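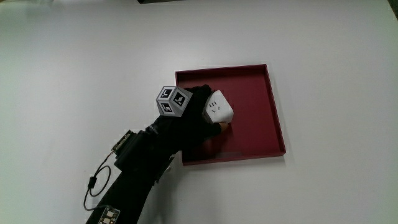

## Small Electrical Items: New Sorting Arrangements at Trikatville

Members who borrow from the Trikatville equipment library will find that plug adapters, socket cubes and short extension leads are now issued and returned in shallow trays. The change took effect in April and applies at both service desks.

Until this spring, small electrical items were kept together in one deep drawer beneath the main counter. Items were difficult to find, cords became tangled, and several adapters were issued without the leads that belonged with them. Tiina Heiskanen, who manages the lending collection, proposed the use of trays after a stock check in which over 1000 small items were entered in the catalog for the first time.

### How the trays are used

Each loan is now placed in a tray of its own. The maroon-red trays are reserved for power items, such as the white cube socket that many members request for meetings and craft evenings. Audio items and hand tools will continue to be issued in their present boxes until further notice.

Members are asked to observe the following when returning a power item:

- Place the item flat in the tray, with the socket openings facing up or toward the desk.
- Put any separate lead in the same tray, coiled and fastened with the tie supplied.
- Leave the tray on the white table beside the returns desk. Please do not stack trays.
- Report any crack, scorch mark or loose slot to the member of staff on duty, even where the item still works.

Items returned in a bag or left on the open shelves will be accepted, but the loan will remain on the member's account until staff have matched the item to its record.

### Inspection

All returned power items are inspected before they are lent again. Joscha Vogler and Chun-yin Mok carry out this work on weekday mornings. The casing is wiped with a dry cloth, the slots are examined for dust and damage, and the item is tested at the bench. An item that fails is withdrawn the same day and is not repaired on the premises.

Members who wish to donate adapters or socket cubes should note that the library can accept only items with a legible rating label. Older travel adapters without a label – of which a good number have been offered this year – cannot be added to the collection and should be taken to the municipal recycling point.

### Saturday returns

The returns desk remains open on Saturday until 3 p.m. Power items handed in on that day are held over for inspection and become available again the following week. Members with a reservation are advised to allow for this when choosing a collection date.

Questions about the new arrangements may be addressed to Teemu Mäkelä at the main counter. A printed copy of the return instructions is available at both desks.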